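Care of Artificial Flowers and Table Displays
Household Information Sheet, Pirora Residents' Service

Artificial flowers and vegetables are widely used in common rooms, display kitchens and private homes. They require no water, but they do collect dust, cooking grease and, in sunny rooms, a faded look along one side. The following guidance applies to fabric, plastic and mixed-material stems. Residents who have received pieces with a manufacturer's care card should follow the card where it differs.

Routine dusting

Dust arrangements once a fortnight. A soft, clean paintbrush is suitable for closed blooms such as tulips and rosebuds, where a cloth tends to catch on the petal tips. Work from the top of the bloom down to the leaves. Long, broad leaves may be wiped on both sides with a barely damp microfibre cloth.

A hair dryer on its cool setting may be used outdoors or over a bathtub. Warm air softens the glue at the base of the petals and should be avoided.

Washing

Plastic stems and vegetables may be washed in lukewarm water with a few drops of dish detergent. Test the colour first on the underside of a leaf with a damp white cloth. Reds and deep purples are the most likely to run. If any colour transfers, confine cleaning to dry methods.

Do not soak stems that have a wire core. Water enters at the cut end and the wire will rust, staining the inside of a pale vase. Allow washed pieces to drip for 30 minutes on a rack, then stand them upright until fully dry. Woven baskets should be emptied and vacuumed with a brush attachment - they are not to be washed with their contents.

Arranging and moving

A tall, narrow vase holds a bunch together at the stems and allows the heads to open outward slightly. Opaque vases in a dark colour are practical, as they hide the stem ends and any weight placed inside. Clean dry gravel or sand to a depth of several centimetres will steady a light vase.

When a bouquet is to be lifted out, grip the stems together just beneath the flower heads and raise it slowly. Individual blooms should not be pulled, as many heads are simply pushed onto the stem and will come away. Keep one hand free for the vase if it is not weighted.
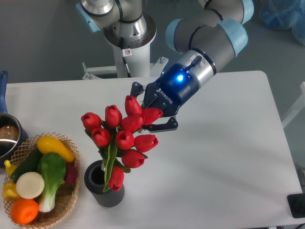 Red tulips in a black vase stand out well against a white table, and a round woven basket of artificial vegetables set beside them gives a lower, broader shape. Cookware in daily use is best kept apart from such displays, given that steam and spatter are the main causes of sticky petals.

Rohani Rahman writes that dry table salt in a paper bag did more for her fabric stems than any spray from the store - a good handful, the bag folded shut, and a gentle shake for a minute or so. She adds that the salt came out noticeably grey, and that stems with glued-on glitter should be left out of the bag.

The salt method is acceptable for fabric flowers without loose trim. Brush off all remaining grains before the stems are returned to a metal container.

Storage

Store seasonal stems lying flat in a lidded box, with tissue between layers, away from furnaces and baseboard heaters. Bent stems may be straightened by hand when the box is next opened.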